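Bimla Bhardwaj has a ready answer for anyone who asks when a robot will do their washing-up. "Before you retire," she says, "but after you've stopped caring about the plates."

I met her at the Isley workshop, where her small team at Saxena tries out arms on jobs most of us do while thinking about something else. The current job is called Brirngate, after the street she grew up on, and it consists of moving bits and pieces on to a plate and off again. I had been expecting hoovering.
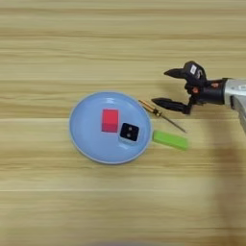 ## "It's a tidy-up, be kind"

The pieces are the sort of thing you find in a kitchen drawer. A small screwdriver, a red cube, a green block. Bhardwaj says people always laugh at the list and then go quiet when they try to write down how they pick up a screwdriver.

"You don't know how you do it. I don't either. I just have 1477 attempts on a spreadsheet telling me how it can go wrong."

How many went right? She looks at the kettle. "401 I'd show my mother."

The thin things are her particular grief. A cube has sides you can get hold of, but a wooden stick on a plate gives a pair of fingers very little to work with.
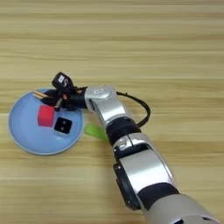

"My nephew could do it at two," she says. "He'd then put it up his nose, so I do have one area where we're ahead."

She is no gloomier about shop floors. A warehouse that sends the same box down the same belt all day has been a fair place for a machine for years, in her view. A corner shop, where somebody has left a yoghurt among the batteries, is another matter. She was asked last year to quote for shelf-tidying at a hardware chain and turned it down after one visit. 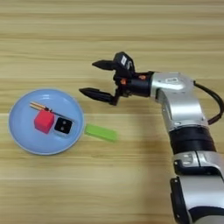 The trouble, she explains, is that tidying is mostly opinion. Does the green block belong on the plate or next to it? She has a view, her colleagues have others, and the arm will go along with whoever wrote the instructions. "Exactly like a husband," she says, and then asks me to leave that out.

I ask what she would trust it with at home. She thinks for a good while. Sorting cutlery, perhaps, if she could have around 15 minutes and a second drawer. Glasses, no. The cat's bowl, absolutely not, and she won't say why.
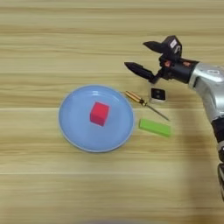 *The red cube on the plate, with the screwdriver and green block alongside.*

Bresudico, who pay for part of the work, would like to see a whole tray cleared by October. Bhardwaj would like that too. She has a dishwasher at home, and says she loads it herself, badly.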